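Re: [kitchen-talk] Mineral oil vs. the new hardwax stuff

On Monday the list member who runs the Plavthorpe shop wrote:
> I've switched all my boards over to the Humutard hardwax and I am never
> going back. One coat, dry overnight, and the maker says it is good for
> 12 months of daily use. Mineral oil never really dries, it just sits in
> there and washes out. Flultell tested the hardwax against plain oil and
> it came out way ahead. They had 2,351 responses. Hard to argue with that.
>
> Also it stops the wood from taking on onion smell, which oil does not.

Well, I'm going to argue with it.

I went and read the Flultell thing. It isn't a test. It's a survey that went out to people who had bought a tin, and the question was whether they were "satisfied with the protection." Of the 2,351 who answered, 1,637 said yes. So close to a third of the people who paid for the stuff and bothered to fill in the form would not say they were satisfied. I don't see plain oil anywhere in it, apart from one line near the top saying that it is "the traditional choice." If there's a second document with boards and water and a scale in it, please post the link and I'll read that too.

The 12 months I don't believe at all. Daily use by whom? I cut bread on mine in the morning and not much else until supper. My sister-in-law breaks down chickens on hers and scrubs it with a green pad. Those two boards are not going to wear at the same rate no matter what is on them, and a number printed on a lid can't know which kitchen it's going to.

On washing out: yes, mineral oil washes out. You put more on. It takes me five minutes with an old T-shirt, and I leave it overnight, same as you leave your hardwax. The difference is that when a patch goes dull I can do just that patch. With a film or semi-film finish I've ended up sanding, and I had a board from Ansari with some kind of factory coat on it that went cloudy in the middle where the knife lands and stayed shiny at the edges. I sanded it back to bare wood and oiled it, and it has looked fine ever since.

The onion business I would love to see somebody try blind. My oiled board smells of onion when I leave onion on it. Rinse it, rub it with salt and half a lemon, stand it on edge so both sides get air. I'd bet most of the smell people complain about comes from boards left lying flat in a puddle behind the faucet, and no finish is going to help with that.

What I'd want before I spend $30 on a small tin:

- same species, same maker, boards cut from one plank if possible
- one oiled, one waxed, one left bare
- the same person washing all of them
- weighed before and after a soak
- somebody who doesn't sell either product doing the weighing

I asked for more or less this on the list back in January and got two replies, both of them about olive oil. (Please don't use olive oil.)

I'm not saying the hardwax is bad. It may be very nice. I'm saying that what we have so far is a lid, a customer survey and a shop that stocks it, and I have a quart of mineral oil under the sink that works.

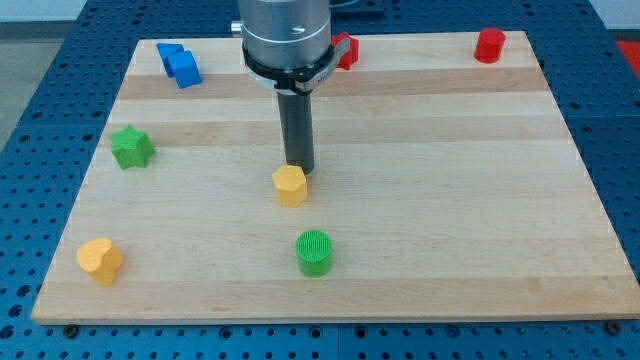
One more thing, for whoever asked about strip boards versus end grain. I'd treat them the same and just expect end grain to drink a lot more the first few times. Keep going until it stops soaking in, and wipe off whatever is left on top. And do the underside as well, or the thing may cup on you.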